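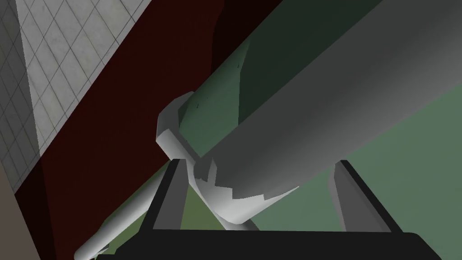

White tile beside a dark red surface, in a rendered interior.

Civics teachers at Kahsay Middle School allot 30 minutes to the separation of powers, and most of that goes to vocabulary. A revised unit from Carkico, a small curriculum publisher, moves the vocabulary to homework. In class, students fold a sheet into three columns, one per branch, and sort short case cards under them. A vetoed bill goes under two headings – the president's action and the response open to Congress.

Clarkell, which handles the district's testing, gave the same quiz to 300 students in May. It received 291 usable papers. Judicial review was missed most often, and the publisher has since rewritten four of its cards.
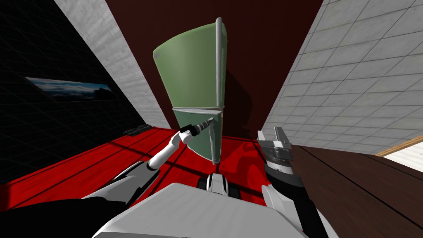
Green two-door refrigerator against a maroon wall. Computer rendering.

The revised cards print on plain letter paper. Teachers may cut them in advance or have students do it.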